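Why Is a Spoon So Hard to Pick Up?

Posted June 8, 2025

Try something for me. Put a spoon flat on the table and pick it up using only your thumb and one finger. Easy, right? Now put on a pair of thick mittens and try again. Welcome to my job!

I test grippers. A gripper is a robot's hand, and most of the ones I work with have just two fingers. They can't feel the way your skin can, and they don't have a pinky to help out when things get slippery.

Right now I'm comparing two of them, which we call Kevport and Mivar. Kevport has hard, smooth fingertips. Mivar has soft rubber ones that squish a little. Each gripper gets 298 tries at picking up things from a kitchen table, and I write down every single one. (Yes, my hand gets tired!)

Before a robot arm gets a turn, I hold the gripper myself and work it by hand, with a camera riding along on it. That way the camera sees what the robot's camera would see – fingers at the bottom, dinner things in front. Then a computer can study how a person does it.
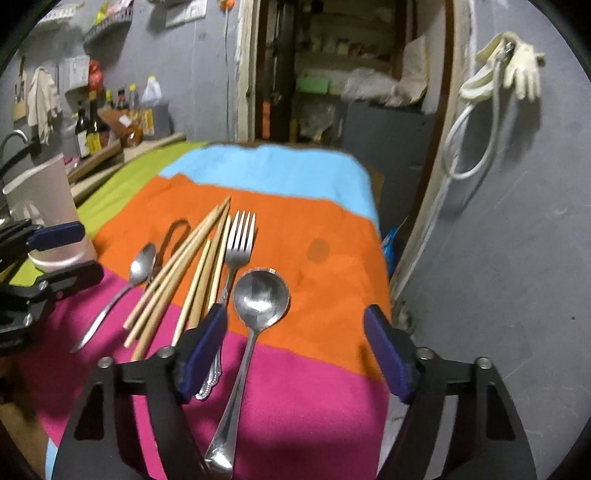 Tibor Vida wanted to know why we don't just put a big magnet on the robot and be done with it. I love that question! A magnet would grab some spoons and forks, but wooden chopsticks wouldn't care about it one bit. Plenty of shiny spoons don't stick to magnets either. Go try yours on the fridge.

So we're back to fingers. Chopsticks are thin and they like to roll. A fork is flat, so you need to get your fingertips down really low, almost scraping the cloth. And a big soup spoon is heavier at one end, so if you grab it in the wrong spot it tips over and swings around like a seesaw.

My guess is that the soft tips will do better with chopsticks, and the hard tips might be better at sneaking under a flat handle. I could be wrong – that's why we test. In August I start on cups, and I'm already a little nervous about the ones with handles.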